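The Xolalpa Sherd

Damian Kaufmann logged the sherd as item 1747. It measured five centimeters on its longest side and came from the fill of a drain, 80 centimeters below the present surface. The clay was orange. On the outer face a potter had painted three thin black lines and part of a fourth.

He had worked in the ceramics store at Grumham for six years. The procedure was fixed. Each piece was washed, dried on a rack, weighed, drawn at full size and placed in a bag with a card. The season at Xolalpa had produced 3068 pieces, most of them plain cooking ware from houses on the edge of an Aztec town. He had reached the painted group in July and expected to be done with it by winter.

The fourth line was the difficulty. On Aztec orange ware of this type the lines run parallel to the rim, and the potter makes them by holding the brush still while the bowl is turned. The fourth line on 1747 did not run parallel. It left the third at a low angle, thickened, and stopped.

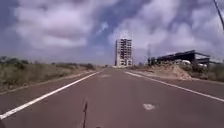 He checked it under the lens. The paint had gone on before firing, so it was not later damage. The stroke had a clear start and a clear lift. A slip of the hand would have dragged and left a ragged edge. He wrote "fourth line divergent, deliberate?" on the card, then crossed out the last word, as the form had no field for intent.

The next morning he pulled the drawers for the same drain. They held nearly 800 pieces. He sorted by color, then by wall thickness, and by late afternoon he had two more with a line that left its neighbor at the same angle. One came from a dish, the other from a small bowl. They were not from the same vessel as 1747, but he measured the brush width on all three and it matched.

He telephoned Pernham, where the site director kept her office.

"You have one potter," she said.

"I have one brush."

"Write it as one brush, then."

He wrote it as one brush. He drew the three pieces side by side on a single sheet, with the angles marked -- a thing the manual did not forbid -- and filed the sheet under the lowest of the three numbers. Then he put the sherds back in their bags, returned two of the drawers to the Puvwood cabinet, and left the third out on the bench overnight.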